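Kapitel 2: Das Manuskript einrichten und den ersten Leseabschnitt anlegen

So, Stasby ist installiert, das Konto steht, jetzt kommt der Teil, auf den ich mich beim Schreiben dieser Anleitung am meisten gefreut habe: Wir holen euren Roman ins Programm! Ich mache das hier mit meinem eigenen Text, einer Familiengeschichte mit zwei Erzählstimmen, die abwechselnd zu Wort kommen. Mit Erzählungen oder einem Tagebuchroman klappt es genauso.

1. Öffnet Stasby und klickt links auf »Neues Werk«. Den Arbeitstitel könnt ihr später jederzeit ändern (meiner hieß bis Mai noch »Šindelář«, nach der Familie im Buch).

2. Wählt »Text übernehmen« und sucht eure Datei aus. Bei mir dauert das Einlesen etwa 6 Minuten, der Roman ist allerdings auch 900 Seiten lang. Lasst das Fenster so lange offen.

3. Stasby fragt jetzt, woran es Kapitelanfänge erkennen soll. Nehmt »Überschrift«, wenn ihr Formatvorlagen benutzt habt, sonst »Leerseite«.

Achtung: Sternchen zwischen zwei Szenen hält das Programm in der Grundeinstellung für Kapitelgrenzen. Nehmt das Häkchen bei »Trennzeichen auswerten« heraus, sonst habt ihr hinterher lauter Kapitelchen mit anderthalb Seiten und dürft alles von Hand zusammenkleben. Ich spreche aus Erfahrung.

4. Geht die Kapitelliste einmal von oben nach unten durch. Was falsch getrennt ist, zieht ihr mit der Maus auf das vorige Kapitel und bestätigt mit »Verbinden«.

5. Legt unter »Stimmen« für jede Erzählfigur eine Farbe an und weist sie den Kapiteln zu. Das kostet einen halben Abend, aber danach seht ihr auf einen Blick, wo eine Figur viel zu lange schweigt. Bei mir war die Schwester fast das ganze mittlere Drittel verschwunden, und ich hatte es beim Lesen nie gemerkt!
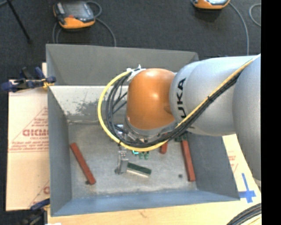

Dendex fragte zu Schritt 5, ob man einem Kapitel auch zwei Farben geben könne, bei ihm wechsle die Perspektive manchmal mitten im Absatz, und er wolle das auf keinen Fall glattbügeln. Ja, das geht: Haltet beim Zuweisen die Umschalttaste gedrückt, dann teilt sich der Balken. Wo genau der Wechsel liegt, merkt sich Stasby aber nicht, dafür nehme ich eine Randnotiz.

6. Öffnet zum Schluss »Leseabschnitte« und stellt die Länge ein. Ich schicke meinen Testlesern immer 1.000 Wörter am Stück. Das lesen sie abends noch weg, und ich bekomme Anmerkungen zu einzelnen Sätzen und nicht bloß ein »war schön«.

Hinweis: Ein Abschnitt endet immer am nächsten Absatzende, er darf also ein bisschen länger werden. Mitten in einem Dialog hört er leider trotzdem manchmal auf. Dann den Schieber am Rand zwei, drei Zeilen nach unten ziehen.

Vorsicht beim Knopf »Neu aufteilen«: Er löscht alle verschobenen Grenzen ohne Rückfrage. Speichert vorher eine Fassung unter »Ablage«, am besten mit einem Namen, den ihr in drei Wochen noch versteht.

Wer seine Abschnitte lieber auf Papier verteilt, findet die Druckvorlage »Gollton« im Menü ganz unten. Der breite Rand ist für Bleistiftnotizen gedacht, und die Zeilennummern lassen sich unter »Ansicht« abschalten.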